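Why a Glass Table Looks Empty

Glass lets most light pass straight through. A wooden tabletop stops the light, so the floor under it is hidden. A glass top leaves the legs and the carpet in view.

Some light does bounce back from the surface. Ceiling lamps then show up on the glass as small white spots. Writing printed on glass can be read from one side only. From the other side it is mirrored.

Gray speckled carpet

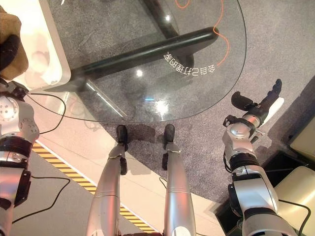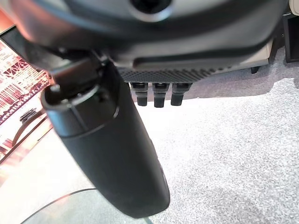 Speckled carpet mixes light and dark flecks. Crumbs and dust are harder to notice on it than on carpet of one plain color.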